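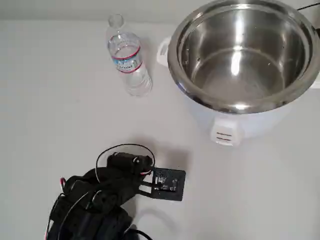
In Praise of the Boring Appliance

05/11/2022
Filed under: Kitchen, Grumbles

My kettle wanted to update itself last week. I was standing there in my dressing gown, teabag in the mug, and a little message came up on my phone to say that my kettle had exciting new features and would I like to install them now or later. I chose later. I have been choosing later ever since and I don't see myself changing my mind.

I should say that I bought this kettle with my own money and nobody forced me. It's a Folard, it was on offer in the Dandgate outlet shop, and the box had a picture of a very relaxed woman on it. It has 18 temperature settings. I use one of them, the hot one. I did try the one for green tea in May, and it was a perfectly decent cup of green tea, and then I remembered I don't much like green tea.

Compare this with the rice cooker. I've had a plain white rice cooker on my worktop for longer than I've had my current sofa, and it has one lever. You push it down and it cooks the rice, and when the rice is done the lever pops up with a clunk you can hear from the garden. I've never read the instructions. I'm not sure there were any! My neighbour's children have worked it, my mother has worked it without her glasses, and it has never once asked me for a password.

I think we've got muddled about what makes a thing good. If you go into any big kitchen shop now, the card on the shelf tells you how many things the machine can do, and the price goes up with the number. The Erkness multi-cooker I looked at in the spring claimed 128 programmes. I stood in the aisle trying to think of that many different dinners and got stuck somewhere after fish pie. Who is this for? I do know people who love that sort of thing, and good luck to them, they make their own yoghurt and I'm happy to eat it. But I suspect most of those machines spend their lives on the same two buttons, and the other ones just collect flour in the gaps.

Then there's the mending question, which gets me properly cross. A lever and a spring can be fixed. The man at the repair stall in our market did my toaster for less than the price of a takeaway, and he did it while I went to buy onions. When the touch panel went on my old Vieira slow cooker (a present, and a generous one) he just shook his head at it. The heating part was fine, he said. The pot was fine. The only bit that had died was the bit that told the rest of it what to do, and you couldn't get another. So off it went to the tip, a big heavy pot with years of stew left in it, and I felt rotten all the way home.

People tell me I'm being nostalgic, and maybe there's some of that in it. My gran's cooker nearly took her eyebrows off twice, so I'm not asking for those days back. I like a timer. I like anything that turns itself off when I've wandered away to answer the door -- I'd have burnt the house down by now otherwise. Some of the clever stuff is a real help too, and I've a friend with bad hands who can't manage stiff knobs and swears by being able to talk to her oven. I would never want that taken off her.

What I'd like is the choice. At the moment the simple version of anything tends to be the cheapest and flimsiest one on the bottom shelf, as if the only reason you'd want one button is that you couldn't afford nine. I'd pay good money for a plain kettle built like a tank. I'd pay extra if it promised never to speak to my phone.

I asked about this in the outlet shop and the lad on the till was very nice about it. He said they used to stock one like that but it stopped selling, because everyone who wanted one already had one and theirs hadn't broken. He let me have the number of a catering supplier instead, and I'm ringing them tomorrow.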